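Bildsammlungen und Merklisten im Haushalt ordnen
Hinweise der Verbraucherredaktion Sedcombe
Stand: 22.05.26

Viele Haushalte legen Rezepte, Reparaturanleitungen und Einrichtungsideen inzwischen auf digitalen Pinnwänden ab. Ohne eine feste Ordnung werden diese Sammlungen rasch unübersichtlich. Die folgenden Hinweise gelten für die gängigen Dienste, darunter Skimport und Cladeck, und lassen sich auf private Fotoordner übertragen.

Pinnwände eindeutig benennen

Sammelbezeichnungen wie „Ideen“ oder „Sonstiges“ sind zu vermeiden. Bewährt haben sich Titel, die Raum und Tätigkeit nennen, zum Beispiel „Küche – Einkochen“ oder „Keller – Regalbau“. Wird eine Pinnwand von mehreren Personen genutzt, ist die Schreibweise vorab festzulegen. Umlaute werden bei der Suche in Skimport berücksichtigt; Abkürzungen findet die Suche nur, wenn sie genau so eingegeben werden.

Bestand prüfen

In unserem Musterhaushalt enthielt die gemeinsame Sammlung 2218 Einträge. Davon waren 682 doppelt abgelegt, bei 218 führte der hinterlegte Verweis ins Leere. Wir empfehlen folgendes Vorgehen:

1. Einträge nach Datum sortieren und mit den ältesten beginnen.
2. Jeden Verweis einmal öffnen. Nicht mehr erreichbare Seiten löschen, sofern das Bild allein keine Anleitung enthält.
3. Doppelte Einträge zusammenführen und dabei die Fassung mit der vollständigen Quellenangabe behalten.
4. Eigene Notizen (Mengen, Maße, Backzeiten) in das Beschreibungsfeld übertragen.

Eigene Aufnahmen einstellen

Für Fotos aus der eigenen Wohnung genügt in der Regel Tageslicht. Vor dem Hochladen sind Standortangaben aus der Datei zu entfernen. Bei Cladeck geschieht dies unter „Konto“ und „Metadaten“, die Einstellung ist für jedes Gerät gesondert vorzunehmen. Personen, Namensschilder und Postsendungen sollten auf öffentlichen Pinnwänden nicht erkennbar sein.

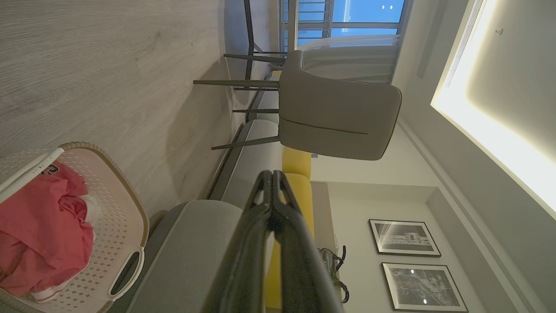

Geheime und öffentliche Pinnwände trennen

Neue Pinnwände werden bei den meisten Diensten zunächst öffentlich angelegt. Einkaufslisten, Geschenkideen und Grundrisse gehören in geheime Sammlungen. Wer im Dezember Geschenke plant, sollte zusätzlich die Benachrichtigungen an Mitnutzer abschalten.

Quellen angeben

Fremde Anleitungen sind mit Urheber und Fundstelle zu versehen. Das gilt auch für abfotografierte Seiten aus Kochbüchern, die nur für den privaten Gebrauch abgelegt werden sollten. Die Vorlagen der Reihe „Čierny“ dürfen ausgedruckt, aber nicht erneut hochgeladen werden.

Sicherung

Einmal im Jahr ist die gesamte Sammlung zu exportieren. Bei mehr als 62 Pinnwänden teilt Skimport den Export in mehrere Dateien auf, die einzeln heruntergeladen werden müssen. Die Dateien bitte auf einem Datenträger außerhalb des Arbeitsrechners ablegen und mit dem Jahr beschriften.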